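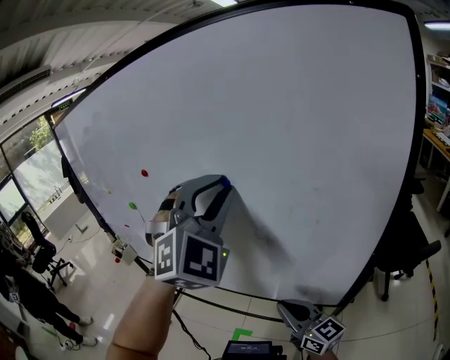
Working at the Board – notes for week 4
Facilitation and Visual Notes, Stivwood evening course

Okay, so last week we ran out of time because I got carried away about agendas (sorry, Konrad, I know you had a bus). These notes cover what I meant to say about the whiteboard itself, plus what we'll try on Fri 23 October.

Start with a clean surface, and I mean properly clean. Old marker that has been sitting since March won't come off with a dry eraser, it just smears into a gray fog. My trick is to scribble over the old line with a fresh marker and wipe right away – the solvent in the new ink loosens the old stuff. Then a damp microfiber cloth, then a dry one. Please don't use kitchen scouring pads! They scratch the coating and after that every color stains.

Colored dots. I'm a big fan of dots and I use them for way too many things. A red dot, a yellow dot and a green dot down the left side of a board can be the whole structure of a meeting: red for what's stuck, yellow for what we're unsure of, green for what can go ahead. Write your items out to the right of each one. Leave more space between the dots than you think you need, because red always fills up first (Shengli's group had theirs squeezed so tight they were writing up the side). And say out loud what the colors mean, or write it in words next to them. Some people can't tell red from green, and a bare dot doesn't help them much.

Light and shadow. Overhead lights bounce off a glossy board, and your own arm throws a shadow right across the bit you're working on. Stand to one side, reach in, make your mark, step back out. Right-handers usually do better standing on the left of what they're writing. Go sit in the worst seat in the room before you start and look for glare from there. I do this every single time and I still get caught out.

The floor counts too. Cables in front of a board are a pain when you're walking backward with a marker in your hand, so run them along the wall if you can, and roll any office chairs out of your path. A bit of tape on the floor is handy for marking where you want to stand.

For next time: read the Dratdale handout, the first 2 pages only. Snežana and Bautista are up first with their dot boards, ten minutes each. Bring your own markers if you have ones you like, the ones in the cupboard are mostly dead.

Questions to me by email, or catch me at the break.

Shoshana Lindqvist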